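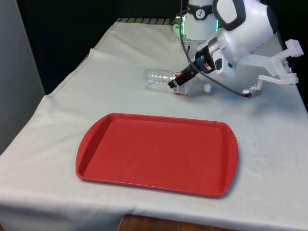 Home | Forums | Local Politics | New Posts | Log in

Grodau council recount — is it over or not?

plindar_pete
Final count is up. 1,474 to 1,102 on the Telby Road seat. Same as the first count, not one vote moved. Can he concede now please

oldmill44
He doesnt have to concede anything. Certification isn't till January. Let it play out.

plindar_pete
Play out how? Two counts, same number

rowdy_finch
I voted for the guy and I'm with Pete. Lost by a lot. Party chair needs to say so out loud, not hide behind "reviewing options"

oldmill44
Mail ballots from Maglaya precinct came in late. Fair question to ask.

kestrel9
They came in at 6:40 pm. Deadline was 8. It's in the clerk's minutes, page 2

oldmill44
Minutes say "received," doesn't say by who. I want the sign-in sheet

kestrel9
So request it. Form's at the front desk, I've done it twice

rowdy_finch
Meanwhile no vote on the bus money til the seat is filled — thats what bugs me. My mom rides the Telby line

plindar_pete
^ this. Budget meeting got pushed agian

oldmill44
Fine, putting in the request tomorrow. Will post whatever I get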